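The morning the arm wouldn't let go

04/05/2023

I promised a few of you that I would write up what happened with the arm, and then I kept putting it off, partly because I was busy and partly because I was a bit embarrassed. So pour yourself something and get comfortable, because I've never been good at telling these things quickly.

For those who are new, I spend most of my working hours at Mestcombe teaching a small robot arm to tidy a table. It picks things up, puts them into a cup or onto a plate, and then does it again, and again, and I sit nearby with my coffee and cheer it on (quietly, mostly). The whole program is called Grullgate, and by that morning we had 1,839 runs in the log. I was feeling rather fond of the thing.

Then, on a perfectly ordinary run, the gripper went down to the cup and stayed there. No error, no beep, no red line on my screen. The arm was holding its position and the software was cheerfully telling me that the fingers were open. They were not open. I could see that from my chair! 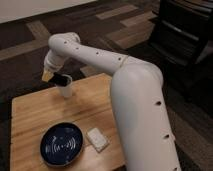 Now, I know the rule, and you probably know it too if you work with these machines. You press the stop button first and you think afterward. I did it the other way around. I leaned over and put my hand near the fingers to see what they were caught on, and that was when the delayed open command finally arrived, along with the lift that was supposed to follow it. The arm went up fast and gave my wrist a good hard knock on the way. I had a bruise for a while and nothing worse, but I sat down for 20 minutes before I felt like touching anything.

The cause was dull, as causes tend to be. The little board that passes messages to the gripper, which we bought from Sukport, had been saving up commands whenever the connection hiccuped, and then sending them all at once when it came back. When I went through the old logs I found the same hiccup in 1,139 of the runs – usually so short that it did no harm at all. It had been sitting there the whole time and I had never thought to look.

We've changed 2 things. Old commands are now thrown away if they arrive late, and the stop button has moved from the shelf behind me to the spot right by my left hand. I'd also like a proper check on the finger position, and I hope to have that going by June.

My wrist is fine, thank you to everyone who asked. The arm is back at work this week and I am keeping my hands in my lap.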